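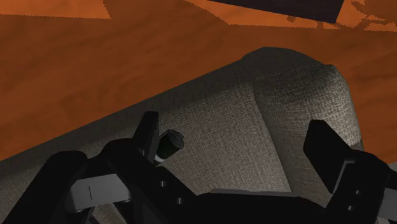 Minja seat-clear cell, simulation view: fingers open over gray upholstery, small dark cylinder by the left finger.

MINJA SEAT-CLEAR CELL
For lounge refurbishers, rental returns, office clear-outs. By Worer.

Sofas come back with stuff on them. Cables, cans, somebody's laptop. Until now a person leans over every one, all shift, and picks. Minja takes the leaning. Your people keep the deciding.

What it does
- Picks loose items off seat cushions and sorts to tote
- Stops and asks when it isn't sure
- Full simulation of your room before anything gets bolted down

Arm reach is checked against your own furniture list. Long sofas, deep seats, rolled arms all fine. Send dimensions, we build the room in sim and run it.

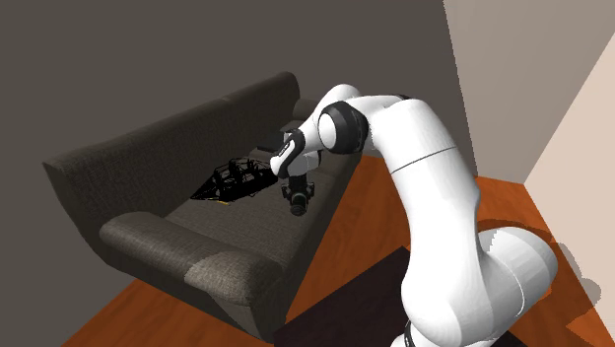 Tangled items are the slow ones. Wire, mesh, anything with gaps the fingers can go through. Default setting is two tries then hand over to a person. You can raise it. Most sites dont.

What changes on the floor
At Dedcombe the returns line ran 124 sofas a shift with four people clearing seats. Now two clear, two moved to fabric repair, which was always behind. Nobody let go, hours the same. The pair still on the line work from a standing desk with a screen: accept, reject, "leave it, I'll get it". First month was rough. Too many stops, and the alert tone was awful (there's a choice of tones now). Complaints about sore backs down, complaints about waiting on the arm up a bit. We'd rather you heard that from us.

Training is one morning on site, plus sim access for anyone who wants to practise at their own pace. Thursday sessions at Girnumham have spaces through August.
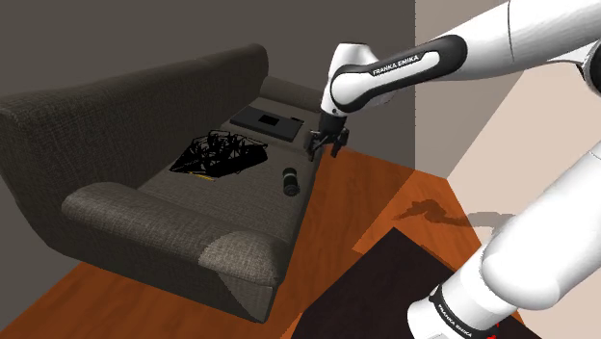
Image: Worer simulation team, Girnumham

Electronics get their own rule. Laptops, phones and the like can be set to "person only" so the arm parks and a light comes on. Recommended if you do lost property. Log entry is made either way.

In the box
- Control cabinet and stop button x2
- Operator screen, stand, 105 cm cable
- Sim license, one seat, 12 months
- Finger pads, soft, one spare set
Arm and gripper quoted seperately. Already own an arm? Tell us the model.

Specs
Cabinet weight: 70 lb
Operators per cell: 1 or 2
Price, base kit: $1,954 a month, service included

Before you order
Talk to the crew who'll stand next to it. Bring them to the demo, not just the manager. Ask who resets it on nights. We can do a shift walk-through with the staff reps if your site has them, no charge.

Lead time depends on room build. Small rooms are quick. Odd-shaped rooms, allow longer.

Returns accepted on unopened kits only. Sim licenses non refundable once activated.

Add to quote | Book a demo | Download floor plan template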